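Home Topics Shapes Make and do Grown-ups

Why won't a square fit in a round hole?
Last updated 17 Dec 2021
19 comments 741 shares

A shape sorter is a board or box with holes in it, and a set of blocks. Each block has a hole that matches it. You may have had one when you were very small.

What makes shapes different?

Shapes have sides and corners. A square has four sides, all the same length, and four corners. A circle has no corners at all. An octagon has eight sides and eight corners. "Octo" comes from an old word for eight – the same one we find in octopus.

A plus shape is different again. It has corners that point out and corners that point in.

Turning the block

A round block goes into a round hole whichever way you turn it. A square block has to be lined up first. If it is twisted a little, its corners catch on the edge of the hole.

An octagon only needs a small turn before its sides line up. Its corners are wide, so from far away it can look almost like a circle. Look for the straight sides.

The red block on this green foam board is an octagon. The holes for the square, the circle and the plus are open, so you can see the pale table through them.

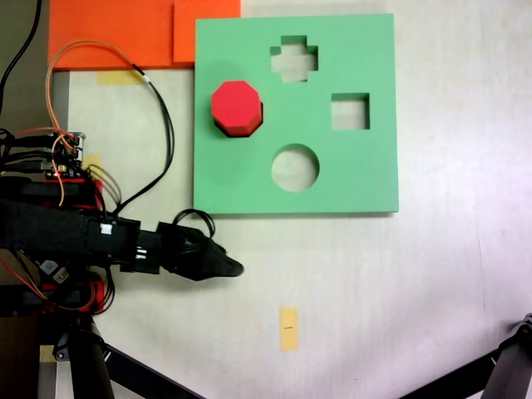
Try it yourself

You will need thick card, a pencil and safety scissors. Ask a grown-up to help with the cutting.

1. Draw a square on the card and cut it out in one piece.
2. Keep the piece and the hole.
3. Turn the piece slowly over the hole until it drops in.
4. Do the same with a triangle. How far do you have to turn it before it fits again?

Written by Siham Sleiman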